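**Kitchen notes, December 24, 2019**

Every year around the holidays the Vondbridge housing co-op newsletter fills up with ways to save money in the kitchen, and every year I get asked why I won't print the one about vinegar. So I'm printing my side of it.

The claim is that hard water scale makes your stove burn more gas, and that a monthly descaling with a bottle of Grerkano will pay for itself by spring. The leaflet that came through our doors says households on the Plarnmont supply "waste over 3060 boils a year." I'd like to meet that household. Even a heavy tea drinker who puts the water on eight times a day doesn't get there, and that's before we ask how a boil gets wasted when you end up drinking it.

Oğuzhan Karabulut on the second floor tried it at home, which is more than the leaflet people seem to have done. He timed a full pot on the same burner before descaling and again after. The difference was two seconds. He says his thumb on the stopwatch could account for most of that, and I believe him.
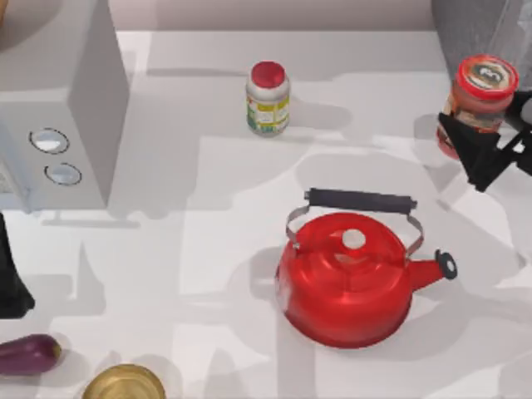 Scale is mostly a matter of taste and looks. It flakes into the cup, it leaves a skin on strong tea, and if you let it go long enough it will clog a filter. Those are fair reasons to clean it out. But you can't judge it from the outside – a glossy red kettle with a black grip over the top can look fine on the counter and still be chalky at the bottom, so lift the lid and check before you buy anything. If there's a crust, plain white vinegar and water, left to sit for a while and then rinsed twice, will deal with most of it. Read the care sheet first if your pot has a coating.

What bothers me more is the filter jug offer from Gunnlaugsson that was stapled to the same leaflet. It promises 2000 cups per cartridge and then, in the small print, tells you to change the cartridge every two months. That would be more than thirty cups a day. I wrote to ask which number they meant and got a coupon back.

If anyone has a gas bill that clearly went down after descaling, bring me both bills and I'll print them in the next issue. Last winter's offer on radiator foil still stands too – no takers so far.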